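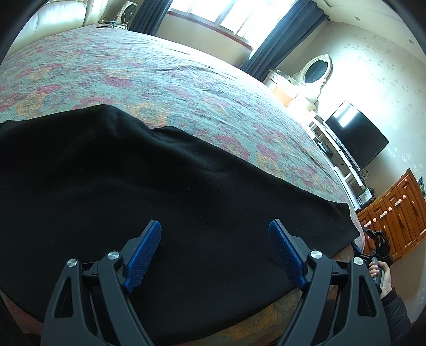 A floral bedspread covering a wide bed, with a black cloth laid over it

A bedspread is an outer covering for a bed, placed over the sheets and blankets and usually reaching close to the floor on the exposed sides. It is distinguished from a coverlet, which hangs only a short way below the mattress, and from a comforter, which is filled and serves mainly for warmth. Usage varies by region, and retailers often apply the three terms loosely.

Construction

Most bedspreads are made from a single layer of woven fabric, hemmed on all four edges. Wide beds call for more width than many looms provide, so the cloth is commonly pieced from a full center panel and two narrower side panels. This places the seams near the edges of the mattress, where they are less noticeable than a seam down the middle. Printed designs must be matched across each seam, and large repeats produce more waste in cutting than small ones.

The length of fabric that hangs past the mattress is called the drop. Corners at the foot may be left square, in which case they pool on the floor, or rounded to follow the drop. Fitted types have sewn corners and a split at each side of the footboard.

Types

Chenille bedspreads carry tufts of cotton yarn set into a plain ground — the tufts are cut and then fluffed by washing. Matelassé is woven with a raised pattern that resembles quilting but contains little or no filling. Candlewick uses knotted or looped white thread on unbleached muslin. Printed spreads, the least costly to make in quantity, are often floral.

Manufacture in Plillstead

The Guthrie mill at Plillstead wove bedspreads on wide looms and employed 342 people at its peak. Its surviving pattern books contain 2,213 designs, of which 497 are floral. Rok Grgić, who cataloged the books, divided them by repeat length instead of by date, as many sheets are undated. The mill's later designs were licensed to Trovurex.

Care

Cotton spreads may shrink in the first wash, and makers commonly add an allowance to the drop. Chenille is not ironed, as pressure flattens the tufts.

See also

Coverlet
Duvet
Quilt
Valance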